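Tiroir à collations

Temps de lecture : 2 min

Le tiroir à collations est un tiroir de bureau dans lequel on range des aliments secs et emballés, destinés à être mangés pendant le travail. Il se distingue du garde-manger par sa petite taille et par sa place, sous le plateau du meuble, à portée de la main.

Description

Le modèle courant est peu profond, avec un fond plat et des parois basses. Le fabricant Ideck propose pour sa table Clirnby un tiroir de 572 mm de largeur. Chez Villalba, le tiroir est vendu séparément, et la charge admise est de 19 kg.

Contenu et rangement

On y trouve surtout des chips, des biscuits et des fruits secs. Les sachets rigides se placent debout, l'un derrière l'autre, avec l'étiquette vers l'avant. Les sachets souples se posent plutôt à plat. Plusieurs utilisateurs séparent les produits salés et les produits sucrés par une cloison amovible, par exemple celle de la série Astidetti.
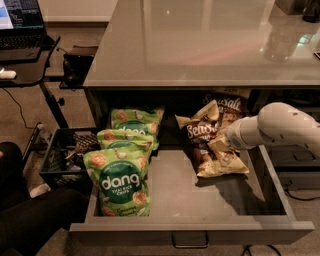 Faut-il fermer les sachets entamés ?
Il est préférable de les fermer avec une pince, car les chips prennent vite l'humidité de l'air.

Partages : 19 | Commentaires : 2

Articles liés
Caisson de bureau
Garde-manger
Pince à sachet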